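Lime mortar, sand comparison, October
Monday, continued from previous page

Picking up where the last entry stopped. The Dirkevcombe sand is washed and dried, and the second batch is mixed. Same putty as before, same bucket. The only intended change is the sand.

Sand prep. Oven dried on trays overnight, then cooled with the lids on. Sieved a 900 g portion. The stack took longer than it should have because the finest screen was blinded with old dust from the brick work. Cleaned it and ran the portion again. Total recovered was slightly short of what went in. Loss is probably in the brush. Not chasing it.

Compared with the Navarrete sand, Dirkevcombe is coarser at the top end and has less in the middle. Grains are more angular under the loupe. Silt test in the jar left a thin, clean line. Navarrete left a brown band that had not finished settling by lunch. I would expect Navarrete to need more water for the same flow, and it did.

Void test. Filled the cylinder with dry sand, tapped down, added water from the burette until it just glistened at the surface. Reading for Dirkevcombe was 307 ml. Repeated with fresh sand from the same tray and got the same to within what I can read. The Navarrete figure from last week is not comparable - cylinder was not tapped. Needs redoing before anyone quotes the pair together.

Mixing. Dry sand onto putty, no extra water at first. Stiff and crumbly for the first seven minutes, then it came together quite suddenly, as putty mixes do. Held off adding water and was right to. A small splash at the end to bring the flow up. Write down the splash next time, please, including me.

Flow table. Spread was even, with no bleed ring. Navarrete had a visible wet edge on the glass at the same spread. Could be the silt, could be that I overwatered it. Cannot separate the two from one batch.

Casting. Five prisms, oiled steel molds, two layers, each layer tamped. Struck off level with the straightedge. One corner on the end mold tore while striking and was pressed back. Marked with a scratch on the top face. Use it for the carbonation spray and keep it out of the bending set.

Curing. Under damp burlap with the sheet over it. The humidity logger is the Laltix unit. It reads higher than the wet and dry bulb pair on the wall, and the gap grows as the air gets damper. Salt jar check is overdue. Until that is done, treat logged humidity as a trend only.

Grurnville wall. They want a recommendation on sand before the frost. Current opinion, subject to the bending results: Dirkevcombe for the bedding, and a finer blend for the pointing where the joints are tight. Color is a separate matter. Dirkevcombe dries paler than the old mortar, and a small addition of the Navarrete may bring it back. Panel needed, outdoors, on the same stone.

To do:
Redo Navarrete void test, tapped.
Salt jar check on logger.
New finest screen, or at least a better brush.
Strip molds when the edges hold against a thumbnail, not before.
Re-wet burlap morning and evening.

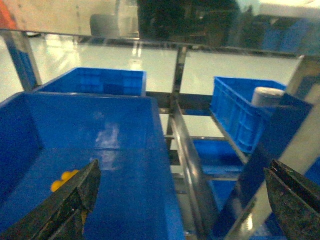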